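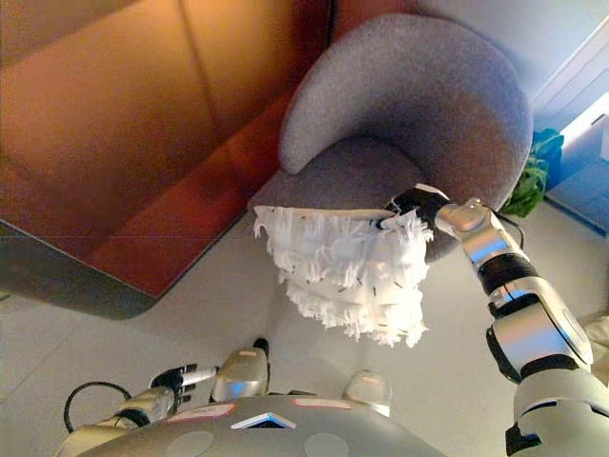

Ivone Pacheco

3 June 2023

When my husband and I argue, I become silent. For many years I believed this was the polite way. In my family in Toledo we did not shout, and I thought silence was a kind of respect.

In January my friend Rhonda Charbonneau asked me what he hears when I say nothing. I did not have an answer, so I asked him in the evening. He said he hears that I have already left.

Since then we have a small rule. If I need quiet, I must say it with words and also say when I will come back to the talk. Usually I ask for 12 minutes. Sometimes I return still angry, and we continue. Last week he asked for his own minutes, and I found the waiting very hard.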